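4.2 Lockers, coats and the shared hall

Much of the writing on shared workplaces treats the locker as a solved problem. Give each person a door and a key, the argument goes, and the clutter will take care of itself. Aguiar makes this claim most strongly, and the Taltgate design guide repeats it almost word for word. We doubt it. The claim rests on counts of lockers assigned, and a locker that has been assigned is a different thing from a locker that gets used. In our own survey, 389 people said they had a locker and 242 said they had opened it in the past month. The rest had a key somewhere.

There are fair objections to our numbers too. People are poor judges of how often they open a door, and a survey handed out in July will miss the heavy coats and wet boots of winter. We asked about the past month in the hope of getting a firmer answer than "often" or "sometimes," but we have no way to check what people told us. The figures should be read as a reason to look harder at the rooms, and they will not carry much more weight than that.

The halls are where the easy account begins to come apart. Figure 3 shows one of them, a large room with a high white ceiling and metal lockers along one side. A clothes rack stands by the windows in the same room, with a teal jacket among the garments on it. If lockers did all that the guide says they do, we would expect little call for a rack a short walk away.
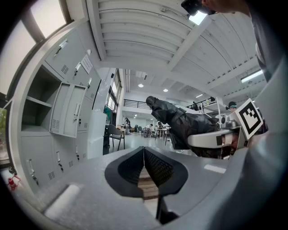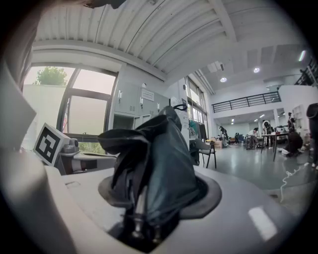
Figure 3. Lockers and large windows in a shared hall.

It would be easy to make too much of this. A rack and a row of lockers can serve different people, or the same people at different times of day, and a single visit cannot tell us which. We did not ask whose garments were on the rack. Selim Yurt, reading an early draft, pointed out that a rack may be put out for visitors, who would have no key in any case. That is a good point and we cannot rule it out. What we can say is that the guide has no place for the rack at all. Its floor plans give storage to the wall and leave the rest of the room blank, as if coats only ever came in with people who had been given a door.

The Pirusel study does better here. Its authors sat in the rooms and watched where people put things down, and they report that chairs and table ends took most of the load during the day. We find this believable, though the study covers one building and the authors were known to the people they watched. Someone who knows that tidiness is the subject may well hang up a jacket that would otherwise land on a chair. The effect could also run the other way, with people leaving things out to make a point about how little storage they have. The paper mentions neither risk.

A second weak spot in the usual account is the key. A locker with a keyhole asks its user to carry something, and to remember it, for the sake of a coat that might be wanted again within the hour. Tronumport priced the replacement of lost keys at 2,000 a year for a mid-sized site and took this as proof that the lockers were popular. We read the same figure with less cheer. Keys are lost by people who use them daily and by people who put them in a drawer and forget them, and the invoice looks the same in both cases.

None of this shows that lockers fail. Bags, laptops and spare shoes need somewhere with a lock – our respondents were clear on that – and few of them wanted the lockers gone. The trouble is with a measure that stops at the number of doors. Before a hall is fitted with more of them, we would want to know how many of the present ones are opened on an ordinary morning, what is inside, and how far the user has to walk from the seat to the door. The walking distance is left out of every source we reviewed, including the ones that print a scale on the plan. We return to it in the next section, where the seating records allow a rough estimate for two of the rooms.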